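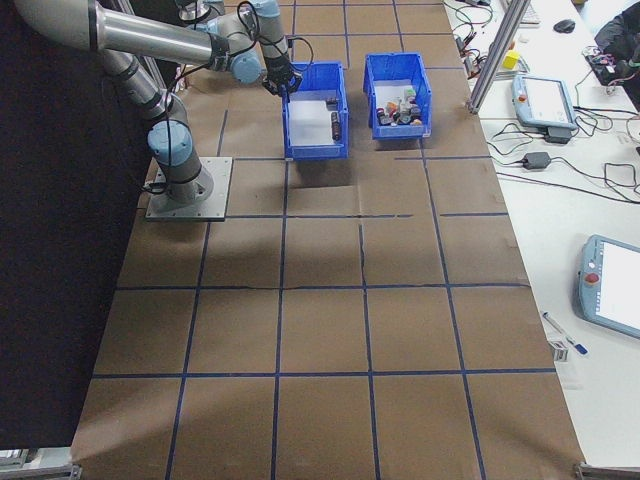
The grid is laid out in dark blue tape on brown paper.

Notice to Members Regarding the Andisard Plum

The Polthorpe Fruit Board has received a number of letters asking why the Andisard plum will not appear in the fall listing. The Board considers that members are entitled to an account, and the following has been entered in the record.

The Andisard is grown on the north slope above Horkent, at an elevation of 900 feet, on ground that was formerly church land. It is a small plum, yellow with a gray bloom, and it ripens after all others in the district. Members of long standing will recall that it is sour when picked and must be kept in straw until the skin wrinkles. It has been sold in Polthorpe under the Board's seal for 90 years.

In the spring the Board was informed that the Horkent orchard had been purchased by the Nikolaidis preserving company. The company wrote courteously, enclosed a jar of its apricot jam, and asked what was required in order to keep the seal. The secretary replied with the usual form. The form asks for the position of the trees, the date of first picking, and the name of the person responsible for the straw.

The company completed the first part and the second. Beside the third it wrote "not applicable." The secretary returned the form. It came back with the same words, typed this time.

An inspection was arranged for the last week of October. The inspectors went up by the lower road and were received at the gate by the orchard foreman, who gave them coffee and showed them a new storage building, kept cool and very clean. The plums were on steel racks. They were handsome plums, larger than in former seasons, and their skins were smooth. One of the inspectors asked how long they had been in storage, and was told seven weeks. She asked to taste one. The Board has her note, which reads in full: "Pleasant. Could be any plum."

The inspectors then asked to see the old loft. The foreman had no objection but did not have the key. It was found to be unlocked. The floor had been swept and the slatted beds were stacked against the far wall. In one corner, under a feed sack, there was a quantity of straw, and in the straw were Andisards, enough to fill a hat. They had been laid stem down with space between them, in the way the rule requires.

The foreman stated that he knew nothing of them. He stated this twice. He was then asked whether he would care to try one, and he said that he had better not, as they would not be ready until after the first frost.

The inspectors did not taste them either. They put the sack back.

The Board met in November to consider the report. It was argued by some members that the seal belongs to the slope and the tree, and that straw is only a habit. Others held that the slope has always produced a sour plum and that the straw produces the Andisard. The discussion went on past the supper hour. The minutes of the founding meeting were brought up from the cellar and found to say only that the fruit shall be "kept as it is kept at Horkent," which each side read aloud in its own favor.

The vote was to withhold the seal for the present season. The company was notified by letter. It answered that it accepted the decision and would sell the crop, amounting to 2,707 crates, as yellow plums, for jam. The Board has no complaint against the jam.

Members should also be aware of the following. On a morning in January a shallow basket was left on the step of the Board's office in Polthorpe before the doors were opened. It contained plums in straw. There was no letter with it. Tucked in at the side was a copy of the Board's form, the first and second parts left blank. Beside the third, where the name of the person responsible for the straw is to be given, someone had started to write and had then crossed it out with care, so that no letter of it could be read.

The plums were wrinkled and nearly brown at the stem. They were cut up on the secretary's desk with a letter knife and shared among those present, who included the mail carrier. It is not the practice of the Board to record opinions on fruit that has not been formally submitted, and none was recorded. The meeting scheduled for that morning began late.

The form has been placed on file as incomplete. Under the rules an incomplete form stays open until the following harvest, and the secretary has been instructed to leave it so. The stones were washed and are in an envelope in the same drawer.

Members who wish to order plums for the fall may choose from the remaining varieties on the enclosed list. Orders should reach the office by the end of the month.

The Polthorpe Fruit Board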